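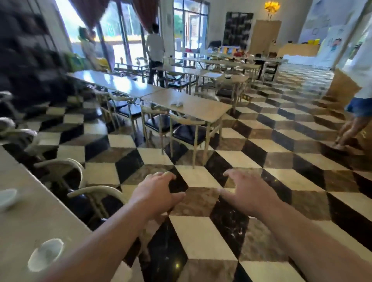
Dining room at Pirnden, with the cube-pattern floor on which the cart must drive.

Progress report to the Magaña Fund
Project: Automatic transport and dishwashing in the Pirnden dining room
Reporting period: April until 23rd August

1. Purpose of this report

With this report we inform the Fund about the second stage of the project. In the first stage the washing line was bought and installed. In the second stage we had to bring the transport cart from Stosix into daily use, connect it with the planning program from Brindari, and find out how the work of the dining room staff is changing. The first two tasks are mostly done. The third one needs more time than we had planned, and we explain this in section 4.

2. The washing line and the cart

The washing line has run every working day in the period, with the exception of two stops. The first stop was a blocked filter, which our own staff could clean. The second was a fault in the drying part, and for this we had to wait for a spare part. During these days all dishes were dried by hand and the late shift had to stay longer. The extra hours have been paid.

The line is built for bowls, saucers and plates of the usual sizes. It does not sort spoons and chopsticks. These come out in one basket and must be sorted by a person. We knew this when we ordered the machine, but we had thought it was a small job. In practice it takes up much of the time that the line saves in the morning, and the staff told us so already in the first week.

The Stosix cart carries clean dishes from the kitchen to the dining room and brings the used ones back. It follows a fixed route between the tables. In the beginning it stopped very often. The floor of the dining room is polished stone in white, black and brown, laid so that it looks like cubes, and it reflects the light from the windows. The technician believed that the cart took some reflections for an obstacle. After a change in the settings, and with the curtains partly closed at midday, the stops became fewer. They have not disappeared. A second reason for stops is chairs that are not pushed under the table. We have asked guests to push them in, with moderate success.

3. Setting the tables
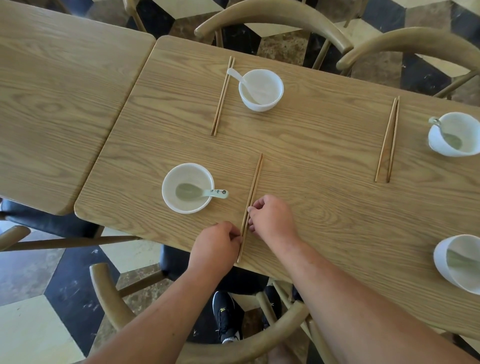
Setting the tables remains handwork in this project, and we would like to describe why. The original application said that the cart would "support table setting". It does so only as far as it brings the dishes near. Everything after this is done by people, for each place separately. A place is a bowl with a white spoon in it and a pair of wooden chopsticks beside. The chopsticks are thin and turn easily on the smooth wood, so they are put straight with both hands, one at the lower ends and one a little higher. We asked Stosix if an arm on the cart could do this. The answer was that it is possible in a laboratory, but not at a price or a speed which is useful for us. We have therefore removed this point from the plan, and we ask the Fund to accept the change.

4. What has changed for the staff

No position was cut, as we promised in the application. The hours are divided in a different way. Before the project, carrying was the heaviest part of the shift, and it was also the part that the older colleagues feared most. Now they carry much less. In the talks we held in April, 9 of the 10 members of the dining room team said that their back and arms are less tired at the end of the day.

The same talks also showed us some problems. The cart comes at the time which the Brindari program has calculated, and the staff feel that they must be ready for it. Earlier they decided themselves when to take a short rest. One colleague wrote on the form that she is now "waiting for the machine or running after it". We have taken this seriously. Since June the team can delay the cart by a button at the kitchen door, and the delay does not appear in any report about a single person.

There is also the question of training. Two people on each shift can restart the cart and clean its sensors. The others would like to learn it too, partly because these tasks are now paid with a small supplement. We think it is fair that everybody gets the chance, and we will offer the course again in autumn.

5. Money

From the amount for this stage, 3000 euros were reserved for training and adaptation of the workplace. We have spent 1566 euros of it: on the course, on the button with its installation, and on a higher sorting table for spoons and chopsticks. The rest we would like to keep for the autumn course and for a second sorting table. The invoices are attached in a separate file.

6. Next steps

We will test another route for the cart, closer to the wall, where the light from the windows is weaker. With Brindari we will discuss if the plan can contain fixed pauses. We will repeat the talks with the team, this time with the kitchen included, as the kitchen staff rightly complained that they were not asked.

We ask the Fund for a decision on two points: the change described in section 3, and the use of the remaining training money described in section 5.

Project office, Pirnden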